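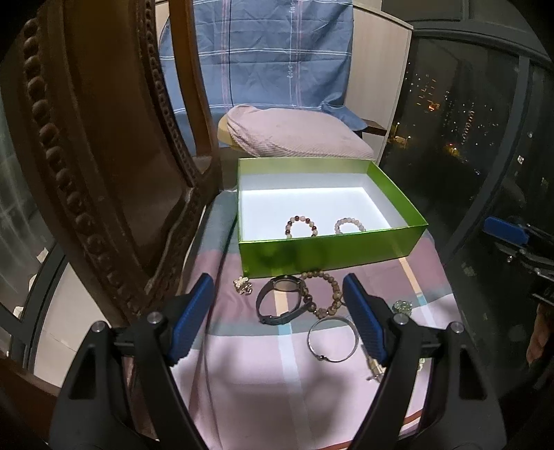 **Ticket:** match clock overlay drifts on second-half stream
**Opened:** 15/07/2025
**Reporter:** Svenja Widmer, Demside Women FC
**Assigned:** Vanderleia Medeiros
**Status:** monitoring

**Reported problem**

Clock on the Oltomix overlay runs ahead of the stadium clock after halftime. Home fixture against Bindenthorpe: 9 seconds ahead at the restart, 20 by the final whistle. First half was correct. Score and substitution graphics unaffected.

**Log**

- Pulled the overlay log. The clock was started twice for the second half, once from the scorer's tablet and once from the laptop in the press box.
- Both devices were signed in with the operator role. Removed it from the laptop, which now has view only.
- Reran the restart on the test channel. Offset at the start is gone. Drift remains, 3 seconds after 30 minutes.
- Laptop time sync was off. Turned on, rebooted, repeated the test. No drift.
- Svenja asked whether the archived match can be corrected. The clock is burned into the recording, so no. The goal times in the match report were taken from the referee's sheet and stand as published.

**Open**

Press box login still uses the shared password. Svenja to change it before the Derese match. Ticket stays open until the log from that match has been checked.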